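Talk for the Escobedo schools evening, January. Slot is 10 minutes plus questions. Speaker: Karla. Margaux has the clicker.

## Start (no slide)

Good evening. I'm Karla Orozco and I'm in the second year of the robotics course. This is Margaux Aubert. There are four of us on the project, and the other two, Cirilo and Rutilio, are at the back with the posters. Please ask them things afterwards.

Our project is called Rirlow. The job we set ourselves was to get a robot arm to pick up ordinary cups and mugs and stand them upright on a table. Our supervisor, Ultan Gilmartin, told us in the first week that it would take the whole year. We thought it would take a month.

## Slide 1: why mugs

- Every kitchen has them and they are all slightly different.
- A block has flat sides. A mug is round, usually shiny, hollow, and has a handle on one side only.
- A mug standing up is fairly easy. A mug on its side can roll, and the handle could be pointing anywhere.

(Don't go into the block stacking from first year. It took three minutes in the practice run and it isn't the subject.)

## Slide 2: what the arm has to work out

The arm gets its close-up view from a small camera at the wrist. It moves with the hand, so as the fingers get near the mug, the mug gets very large in the view and most of the table disappears. That is good for the last bit of the approach and poor for everything before it.

The program has to answer these in order:

1. Is there a mug, and is it up or down?
2. Where is the opening?
3. Where is the handle?
4. Where can the fingers go without hitting the handle?

Number 3 gave us the most trouble. Seen from the side, a handle is a loop and the program finds it quickly. Seen nearly edge-on it's more like a thumb sticking up, and our first version took it for a separate object and tried to go round it.

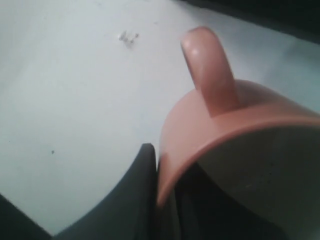 ## Slide 3: fingers on the mug

Stay on this one for a moment and let people look. Point to the handle first. It's the edge-on case I have just talked about. Then the fingers, the dark shapes low down, with the mug between them.

Say that the inside is much paler than the outside on this mug. The pink rim is a thin line between the two, and a line like that is useful to us, as the program can follow the curve and work out which way the opening faces. An all-white mug on a white table is a good deal harder. Cirilo has been working on that one and will happily talk about it.

If anyone asks about the specks on the table: yes, small marks can matter. We set a smallest size and the program ignores anything under it.

## Slide 4: how we practised

We wrote down every attempt. The full log has 1000 attempts in it, split into blocks of 100, and we only changed one thing between blocks. That was Ultan's rule and we complained about it. In the autumn we had been changing three or four things at once and could not say afterwards which one had helped.

Rutilio wrote the log program, which is called Zurnik. It stores the wrist view, the finger width and a one-word result typed in by whoever is on shift. The words allowed are "stood", "rolled", "dropped" and "missed". We had a fifth word for a while, "odd", but people used it for everything.

(Margaux takes over here.)

## Slide 5: what went wrong

- Closing too fast. The first finger to touch pushes the mug along and the other one never meets it. We slowed the last part of the close.
- Gripping too near the rim. The mug swings when it is lifted.
- Turning before lifting high enough. The handle catches the table.
- Shift handover. One block had to be thrown out when the arm had been bumped and the next pair didn't know. There is now a paper sheet by the door that both pairs sign.

## Slide 6: what's next

The Conport student contest is in the spring. Each team gets 48 cups and mugs that it has not seen before, and the arm has to work through them without anyone touching it. We haven't done a full run of that length yet. The next job is to fix the turn and then borrow as many mugs as we can from the staff room.

Thank Ultan. Thank Escobedo for the room.

Questions: Karla takes anything on the camera, Margaux takes anything on the arm, and money questions go to Ultan.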